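Keeping Pairs Together: A Conversation with the Head of Linen and Clothing Services at Lencho House

29/11/2018

Lencho House provides long-term residential care on four floors, and its clothing service handles the personal laundry of every resident. The head of that service has held the post for 22 years. She agreed to speak with the Drollard Bulletin on a subject that produces more written complaints than meals or heating: the loss of socks.

"When I began, we had a bin in the corridor for single socks," she said. "Families were invited to look through it on visiting days. Very few did, and the bin was emptied twice a year. I did not think that was an acceptable way to treat people's belongings."

In June the service carried out its first full count of unmatched socks held in storage. The total was 942. The count was carried out at the request of the residents' council, which had asked for an explanation and for a plan. According to the head of service, the figure surprised the management more than it surprised the laundry staff, who had been working around the boxes for years.

Asked where the socks had been going astray, she was reluctant to blame the machines. "Most of it happens at the sorting table. A sock goes into the wrong resident's basket, and after that it may be worn, washed again and passed along to a third room. By the time anyone asks, it has been to every floor."

The procedure introduced over the summer is known internally as the Lakero method, after the wing in which it was first tried. Socks are paired as soon as they come off the drying rack, rolled from the toe, and secured by folding one cuff over the roll. They are then placed in a low, open tray and carried to the resident's room. Drawers are filled from the tray in the resident's presence whenever possible. Staff members were given one training session of 40 minutes, followed by a period of supervised practice.

She acknowledged that the fold has its critics. Turning one cuff over the other stretches the elastic, and several families have asked that wool socks be laid flat. "We respect that. If a daughter has knitted the socks, we lay them flat and we write it on the card. For ordinary socks I prefer the roll. It survives being dropped, and it survives a resident going through the drawer at night."

On the choice of container, she was specific. Deep baskets were rejected early in the trial; pairs at the bottom were forgotten and the same few were worn every week. A fabric organizer supplied by Nakideo was also tested, but its compartments proved too narrow for winter socks.
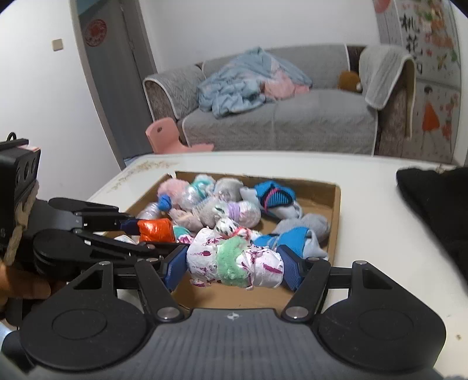

The tray that replaced them is plain cardboard, and she sees no reason to spend more. "It weighs nothing, and when it becomes soft at the corners we take another one from the supply room," she said. Its chief advantage, in her opinion, is that the contents can be read from above without disturbing them. A fuzzy pink ball is not easily confused with a plain grey one, and a resident who asks for the orange pair, or for the white with the striped cuff, can be given it at once. She encourages families to bring socks in clear colors for the same reason — identical black pairs remain the most difficult items in the building.

The service has since extended the method to gloves, with mixed results. Gloves do not hold a roll well, and the staff has returned to clips for the heavier ones. Scarves will be considered in the new year.

As for the socks already in storage, up to four boxes are brought to the day room each month, where residents who wish to help may look for matches. The sessions are well attended. "Some people come for the company, and some are very serious about it," she said. "One gentleman found a pair of his own that had been missing since before he changed rooms. He put them on immediately."

Families who wish to have items labeled may leave them at the front desk in a closed bag, with the resident's room number written on the outside.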